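그리퍼 비교시험 실무회의록 (2차)

안건
1. 다지형 핸드 2종 시뮬레이션 비교 결과
2. 제어기 주기 설정
3. 실기 시험 이관 조건

1. 비교 결과
Prakine 핸드와 Zallell 핸드를 동일한 주방 작업 환경에서 비교함. 과제는 도마 위의 배를 파지하여 나무 트레이로 옮기는 것이며, 양팔 구성에서 오른팔만 구동하고 왼팔은 대기 자세로 고정함. 시행 횟수는 핸드별 200회로 동일하게 적용함. 성공 횟수는 Prakine 133회로 집계되었고, Zallell은 로그 일부가 누락되어 집계를 보류함.

실패는 대부분 접근 구간에서 발생함. 손끝이 배에 먼저 닿아 배가 굴러가는 경우가 많았고, 파지 후 낙하는 적었음. 배의 마찰계수는 두 핸드에 같은 값을 사용하였으나 접촉 모델의 감쇠값이 서로 다르게 설정된 사실이 확인됨. 해당 값을 통일한 뒤 재시행하기로 함. 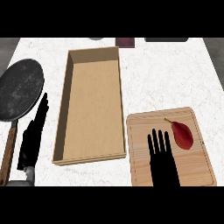

대전, 11/04/2018
접근 자세에 대한 검토를 진행함. 렌더링 화면에서 오른손은 손가락을 약간 벌린 채 작업대 안쪽을 향하고, 손끝은 붉은 배 옆에 접촉 없이 위치함. 배가 옆으로 누워 있으므로 꼭지 방향을 기준으로 손목 회전각을 정하는 방안과, 물체 중심만 사용하는 방안이 제시됨. 두 방안을 모두 시험하되 초기 조건은 공유함.

트레이는 벽이 낮아 진입 높이에 여유가 있다는 의견이 있었음. 왼손과 프라이팬이 겹쳐 보이는 영역은 분할 마스크 오류 가능성이 있어 카메라 담당이 별도로 점검함.

2. 제어기
Carvalho 제어기의 주기를 변경하면 손가락 관절 명령이 최대 3주기까지 지연되는 현상이 보고됨. 원인은 미확인. 다음 시험까지 주기를 현행대로 유지하고, 명령 시각과 관절 응답 시각을 함께 기록함. 기존 로그 형식으로는 두 시각을 구분할 수 없어 필드를 추가함.

3. 실기 이관
Trerklow 시험대로의 이관은 재시행 결과 확인 후 결정함. 시험대의 카메라 높이와 각도를 시뮬레이션 설정에 맞추는 작업은 먼저 착수함. 도마와 트레이의 치수는 실측값으로 교체할 것.

조치 사항
- 접촉 감쇠값 통일 및 전체 재시행: 시뮬레이션 담당
- Zallell 누락 로그 복구 여부 확인: 데이터 담당
- 손목 회전각 산출 방안별 설정 파일 분리: 제어 담당
- 분할 마스크 점검: 카메라 담당

차기 회의는 5월 중 개최하며, 재시행 로그를 사전에 공유함.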